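Hernomby Makers Forum
Workshop Talk > Automation
Thread: Can machines do the boring jobs yet?
Page 1 of 1

alaric_n
Posted Tuesday 7:12 pm
I run the repair bench at a small refurb shop. Old desktops come in, we strip them, test what's worth testing and send the rest off for metal recovery. There are 53 towers on the pallet right now and I'd happily hand every one of them to a machine. My boss went to a trade day and came back convinced we could have an arm doing teardown by next year. I said no chance. Who's right? Interested in the household side too, as my wife would pay good money for something that folds fitted sheets.

Melur Lubis
Posted Tuesday 7:40 pm
Your boss is early but not crazy. Depends what you mean by teardown. If you mean the same model of case, lid already off, held in a jig, then pulling RAM is a sensible first job. If you mean a pallet of whatever the council chucked out, no.

unai.e
Posted Tuesday 7:58 pm
Agree with Melur on the jig. I worked two years on a packing line and the arms there were brilliant as long as the carton turned up in the same spot every time. Move it a thumb's width and the whole line stopped and a light went on. That was suction cups on cardboard, too. A tower has cables flopping over everything.

tinshed
Posted Tuesday 8:21 pm
Dishwasher, washing machine, robot vac. Those are the household robots and we've had them for years. Everything else is a demo.

Kiran Shukla
Posted Tuesday 8:46 pm
I don't agree, tinshed. I've been doing bench work with a gripper since November at Woleva and it's past the demo stage, just slow. Boards are what I know best, so here's one with the side off and the fingers in by the CPU socket.

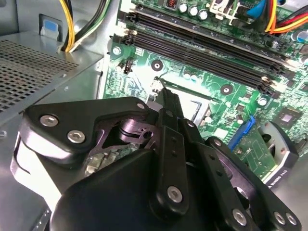

Gripper in at the socket, RAM slots just above it.

The reach is the hard bit. Getting the tip near the socket is fine, but then you've got the rest of the gripper hanging over the board and very little space to turn it. A person would slide two fingers in sideways and tilt the wrist without thinking. Our success rate on releasing a RAM latch is 9 out of 10 when the board is flat on the bench. In the case it's a good deal worse, and I wouldn't let it touch a socket with a good CPU in it.

alaric_n
Posted Tuesday 9:03 pm
Thanks Kiran, that's more useful than anything in the brochure. How long per stick?

Kiran Shukla
Posted Tuesday 9:10 pm
Almost 200 seconds if it has to look twice. I can do all of them in the time it takes to do one.

unai.e
Posted Tuesday 9:15 pm
So it loses to an apprentice with a cup of tea in the other hand.

Melur Lubis
Posted Tuesday 9:31 pm
It does on speed. But it can run overnight, and the apprentice has gone home. Three minutes a stick doesn't matter much at two in the morning if the failures don't break anything. What does a failure look like, Kiran? Dropped part or snapped latch?

Kiran Shukla
Posted Tuesday 9:44 pm
Mostly it slips off the latch and tries again. We've snapped a few. The old plastic goes brittle and there's no feel in the fingers to warn you. Cables are the other one — it'll catch a loom on the way out and drag it.

demetrio_b
Posted Tuesday 10:05 pm
Demetrio from Barroso, we do recycling at the other end of the chain. For scrap you don't need any of this. Shred and sort. The only reason to take a board out carefully is if you're going to resell it, and most boards that age aren't worth the labour, human or otherwise. Alaric, what's your resale rate?

alaric_n
Posted Tuesday 10:18 pm
Low on boards. Memory and power supplies move all right.

demetrio_b
Posted Tuesday 10:22 pm
Then you want a powered screwdriver on a balancer and a decent bench height. Verkari sell one. Not a robot, I know.

tinshed
Posted Tuesday 10:30 pm
Which was my point.

Kiran Shukla
Posted Tuesday 10:41 pm
For his shop this year, fair enough, I'd buy the screwdriver as well. I still reckon "everything else is a demo" is wrong. Sheets are harder than boards, by the way. A board stays the same shape when you pick it up.

alaric_n
Posted Wednesday 6:55 am
I'll break that to my wife gently. Demetrio, does the balancer need a ceiling mount or will it go on a post? Our ceiling is plasterboard.

demetrio_b
Posted Wednesday 7:20 am
Post is fine. Bolt it to the slab, not the bench.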